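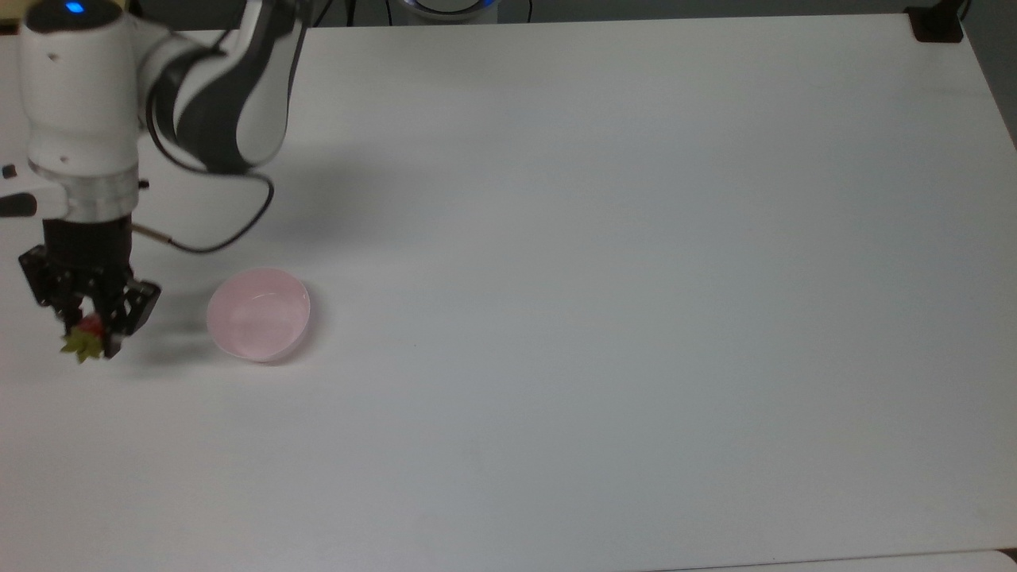 Inicio > Móviles > Hilos
Ngân Hoàng · julio de 2020

Usamos cookies propias y de terceros para mejorar tu experiencia. Si sigues navegando, entendemos que aceptas su uso.

Abro hilo porque llevo toda la semana contestando lo mismo por privado: sí, ya me ha llegado la actualización de Dellis al móvil viejo, y sí, la he instalado sin copia de seguridad (no hagáis como yo).

Para quien no lo siga: Dellis es la capa que Hokton pone encima de Android. Prometieron la versión nueva en mayo para toda la gama media y a mí me ha entrado ahora. Mi madre, mismo modelo, misma operadora, sigue esperando.

La descarga pesa bastante y el teléfono se reinició tres veces. A la segunda ya estaba yo buscando el tique de compra por los cajones, jajaja.

Lo primero que notas es el panel de ajustes rápidos. Han juntado el wifi y los datos en un solo botón y lo odio con toda mi alma. Dos toques para algo que antes era uno!!

Lo segundo, las notificaciones. Ahora las conversaciones salen arriba y el resto abajo, y eso me encanta. Llevaba años pidiéndolo. Puedes silenciar un grupo desde ahí mismo dejando pulsado – el de la comunidad de vecinos cayó el primero.

Batería: los dos primeros días, un desastre. Al tercero se estabilizó y ahora llego a la noche como antes. Si os pasa, dadle un poco de margen antes de restaurarlo de fábrica.

Me habéis preguntado por los permisos. Ya se puede dar la ubicación "solo esta vez" y la app de Joneo (la del transporte) lo lleva fatal: te lo vuelve a pedir cada vez que miras un autobús. Les he escrito y me han mandado una respuesta automática, muy amable, eso sí.

Apps que me han dejado de funcionar: una. El teclado Admasu, que se cierra solo al poner emojis. En el foro hay ya 153 mensajes sobre el tema, y el apaño que circula es borrar la caché y quitar el tema oscuro. A mí me ha ido bien, pero el blanco ese por la noche te deja ciega.

Espacio: después de instalar me faltaban 177 MB que no sé dónde están. Tampoco es un drama, pero con la cantidad de fotos que tengo (hasta 2000 solo de capturas, lo sé, lo sé) cada mega cuenta.

¿La instalaría otra vez? Sí, aunque mejor un sábado por la tarde que a las once de la noche con el despertador puesto en ese mismo móvil – que fue mi caso.

Si tenéis el modelo pequeño, contadme si os ha llegado y desde qué país, que voy apuntando las respuestas y luego las pongo por aquí.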